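Thread on the Vukelska concert film, as I've been asked about it a lot this week and the replies are getting messy.

1/ Gultside are making a filmed version of the Vukelska stage show. It was confirmed on 2022-08-06 in a short statement on the theatre's own page. No trailer yet, no poster, just the statement and a cast list.

2/ For anyone new: Vukelska is the musical about a folk-pop band of the same name. It ran at the Aasen for 33 performances, closed in May, and never toured. If you didn't get to the Aasen you haven't seen it, apart from the bits people filmed on their phones.

3/ The Aasen holds 670 when the balcony is open, and for most of the run the balcony was shut. So the number of people who have sat through the whole thing is small. Worth remembering when you read very confident opinions about the second half.

4/ What Gultside have said: it will be recorded over 2 nights with an audience in, and there will be a few daytime sessions without one for the close-up work. Same director as the stage run. Same band.

5/ What they have not said: where you'll be able to watch it. The word used is "streaming", with no service attached. I've seen three different ones named in replies. None of those came from the statement.

6/ The cast. The original lead is not on the list. The part has gone to a singer from Grurulach, who have had a good year and will bring in people who don't normally watch musicals. I don't know if he can act. I saw Grurulach live last winter and the voice is not a problem.

Everyone else in the band roles is back, including the drummer, who was the best thing in it for me.

7/ Some of you are cross about the recasting. I understand that. The original lead carried that show through a run where half the seats were empty some nights, and the statement doesn't mention her at all, which is poor. A line of thanks would have cost them nothing.

8/ It's also a change of voice, from a woman's to a man's, so the keys will have to move. The harmonies in the kitchen song were written to sit under the tune. I'd like to know what they do with that one. My guess is they drop it a fourth and give the top line to the sister.

9/ Running time. The stage version was long and had an interval. Film versions of stage shows usually lose something, and the obvious cut is the radio station sequence. I wouldn't miss the first half of it. I would miss the song at the end.

10/ Songs. There were 6 new ones in the show that weren't on any of the band's records, and there has never been a cast album. If the film leads to a proper recording I'll forgive most other things.
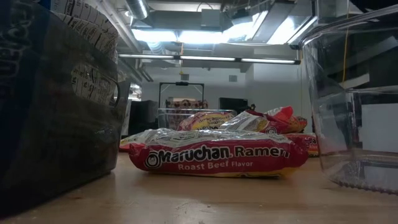
11/ Tickets for the filmed nights. There's a sign-up form on the Aasen's page. Filling it in doesn't get you a seat, it puts you on the list for when booking opens. Check your junk folder for the confirmation, mine went there.

12/ If you do go, the side blocks downstairs have a pillar problem. Ask for the middle or go up to the balcony, assuming they open it. The sound is better up there anyway.

13/ No date for release. People are saying Christmas. I can't find where that started and I wouldn't book anything round it.

14/ I'll add to this thread when there's something from Gultside or the theatre. Please don't send me screenshots of the fan forum, I've already read it.

15/ Correction to 4: same director, but the lighting is by someone new. Thanks to the two people who pointed that out.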